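Friends of Urkik Park: grounds and paths issue log
Ticket 668: Chalk game markings on the lower path will not stay put
Status: open again
Raised by: Montserrat Quintana
Assigned to: Tomás Flanagan

Reported
The hopscotch by the bandstand has lost squares 4 to 7. The snail next to it has lost its middle and is now a letter C. Both were painted in July with the Pultus path paint and were meant to see out two winters. A child asked me whether 3 was allowed to go straight to 8. I ruled that it was.

Tomás, Sunday, 10 am
Had a look. Paint is lifting in flakes the size of a thumbnail, always on the downhill side of the path. Uphill side is perfect, smug even. Scraped a bit off with a key and the underside is green. We have painted a very neat hopscotch on top of algae.

Montserrat
The path was cleaned first. It says so in ticket 2 of this same log.

Tomás
It says "swept".

Hamish Merrick
I swept it. I was asked to sweep it. I'd like that noted.

Tomás
Noted. Tried so far:
Second coat over the flaking bits. Came off with the first coat, so at least they're loyal.
Stiff brush and water, then repaint square 5 only. Held for 10 days, then went.
Stiff brush, path cleaner, left it a full dry weekend, repainted square 6. Still there.

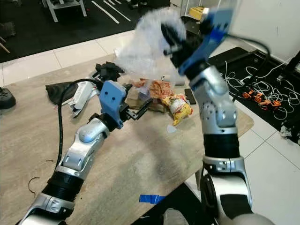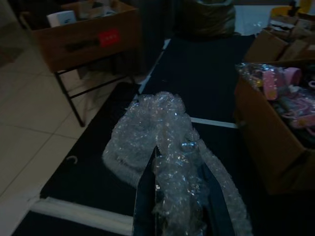
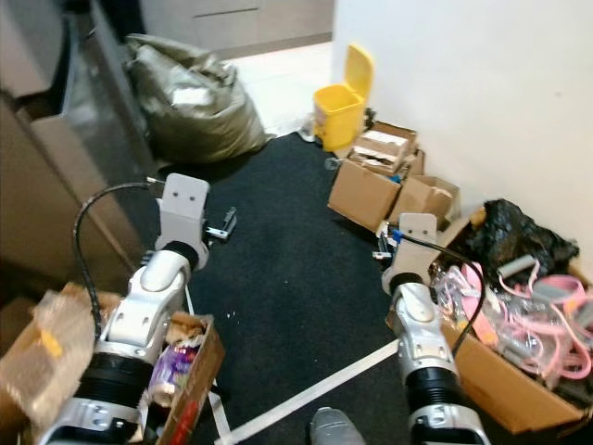 Does the whole path need stripping before anyone repaints?
Only the downhill half, from the bandstand step to the second bench. The uphill squares are sound and can be left as they are.

Vilho Räsänen
Before we spend anything, has anyone looked at the gutter? The bandstand downpipe empties straight on to that side. You can follow the green stripe from the pipe to square 7 without your glasses.

Tomás
I have now looked at the gutter. The bottom elbow is missing. Path cleaner will only buy us a season if the pipe keeps rinsing the same four squares.

Montserrat
Clendis want 2,000 for a new gutter run. We need one elbow. I have written back asking for the price of one elbow and they have sent me the gutter run again, with a nicer cover page.

Hamish
Got an elbow in the shed from the old pavilion. Wrong colour.

Tomás
Fit it. Then path cleaner on 4, 5 and 7, wait for a dry spell, one thin coat, and keep the tape up overnight this time. The snail can wait its turn.

Montserrat
Please don't close this until it has rained properly. Last time it was closed at lunch and reopened at teatime.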